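Handgreifer-Set Mastix für Schul-AGs und Wettbewerbsteams

Artikelgruppe: Greifen und Handhaben
Lieferzeit: 5 Werktage
Abgabe nur an Schulen, Vereine und Hochschulgruppen

Mastix ist ein handgeführter Zweifingergreifer mit Kamera. Er wurde für Arbeitsgemeinschaften entwickelt, die Greifaufgaben zuerst von Hand aufnehmen und danach auf einen Roboterarm übertragen. Das Set reicht für eine Gruppe von zwei bis vier Schülerinnen und Schülern. Eine AG mit 12 Teilnehmenden arbeitet am besten mit drei Sets.

Die Finger sind verschraubt und lassen sich einzeln tauschen. Für flache Teile wie Platten, Bögen und Deckel empfehlen wir die mitgelieferten Standardfinger. Weiche Aufsätze für runde Gegenstände gibt es als Zubehör unter dem Namen Valdebenito.

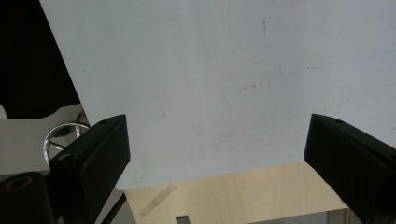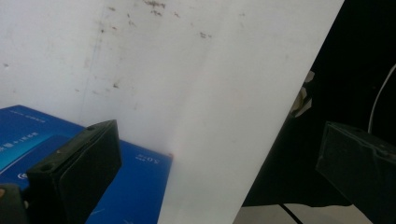

Plattenaufgabe aus Sicht der Greiferkamera, beide Finger im Bild

Die Plattenaufgabe gehört zum Aufgabenheft Bondville, das jedem Set beiliegt. Große helle Flächen sind für die Bildauswertung schwierig, weil sie wenig Struktur bieten. Im Heft steht deshalb ein eigener Abschnitt zu Beleuchtung und Belichtung. Für die Auswertung sollten mindestens 200 Durchgänge pro Aufgabe vorliegen – das ist in wenigen AG-Terminen zu schaffen.

Lieferumfang
Handgreifer mit Kamerahalterung
Kamera und Anschlusskabel
1 Paar Standardfinger, schwarz
Schraubensatz mit Innensechskantschlüssel
Aufgabenheft Bondville

Technische Angaben
Gewicht mit Kamera: 700 g
Anschluss: USB
Software: Trerkarari Aufnahme, Schullizenz enthalten

Ersatzfinger sind paarweise erhältlich. Die Druckdateien geben wir auf Anfrage an Teams weiter, die eigene Formen testen möchten – bitte die Schule und den Wettbewerb angeben.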